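Linen Room, Brusbridge House

Page by Milagros Fajardo

The linen room is on the ground floor at Brusbridge, next to the side door. Everything made of cloth in the building comes through it: bath towels, hand towels, fleece throws, tablecloths and the covers from the reading room. The shelves were put up in January and we are still moving things over from the old closet upstairs.

Most of the work is sorting and folding. Towels are folded in thirds the long way, then in half, and in half again. Throws are too thick for that, so they get folded in half three times and go on the bottom shelf. Anything with a pulled thread or a loose hem goes in the mending bag, which is emptied once a month.

Colors are kept apart. White is on the left, blue and green are in the middle, and red has its own shelf because some of it still bleeds in the wash. If you take something out, please put it back on the same shelf with the fold facing out. Labels are on order from Wirkent.

Click any picture to see it larger. Older pages are listed in the menu.

Red shelf

The red pieces are soft and a little fuzzy on the surface, so lint shows up on them quickly. They get shaken out before folding and kept away from the white towels.

Red cloth, with a patterned hand reaching in from the left. The markings are dark blue, in leaf and petal shapes. 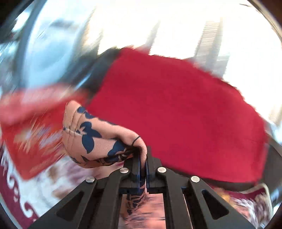 Next page: Tablecloths and reading room covers

Tablecloths are rolled on tubes. The covers hang on the rail behind the door.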